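Drurnley workshop visit, 01/06/2025

I went to the open day at the Drurnley shared workshop mostly to be talked out of a low opinion. The members' build this year is a fruit picker, a two-finger gripper they call Karkell, and the flyer promised it could "do your shopping." I have read flyers before.

Aleksi Halonen, who did most of the wiring, showed me the practice area. It is laid out like a grocery, with black trays on two levels, a basket and stocked shelves behind. I asked why start with mangoes. He said they are awkward, and left it at that.
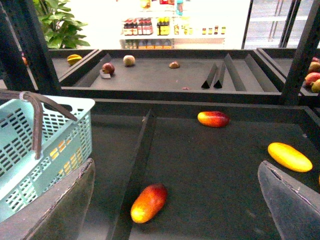 Mangoes on the lower tray, between Karkell's fingers.

The fingers are simple flat things, and they look worn already. Halonen puts the parts bill at $1,731, without labor. Jade Wragg keeps the log, and her number for the week before my visit was 85 clean picks in 200 tries. I liked her for saying it out loud. The flyer didn't.

My main doubt is the basket. Picking up a piece of fruit is one job, and working around a light plastic tub full of holes is another. Wragg agreed that a good share of her misses happen close to it, though she doesn't log them separately. She should.
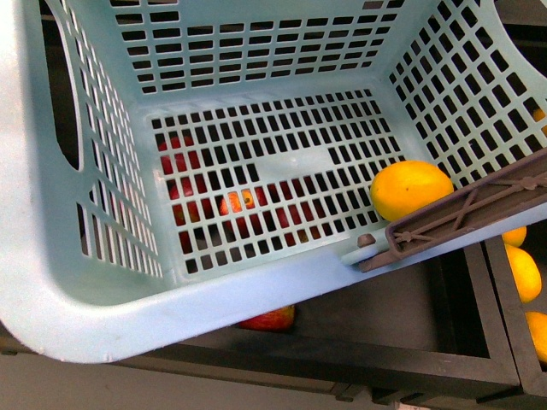 One finger over the basket's rim, against a yellow fruit.

They had a answer for most questions and a schedule for the rest. A new set of fingers is due in June, printed by a member out in Zeludville.

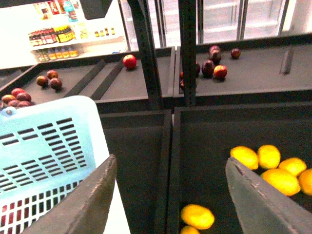
What I wanted to know was how Karkell decides which fruit to go for. Halonen's reply was long and I followed half of it. A lemon lying apart from the others, as one did near the front of its bin, is the easy case. The lemons grouped behind it are harder, and he wouldn't give me a figure for those. I stayed for 19 tries and left with my opinion a little higher than it was. I'd still carry my own basket.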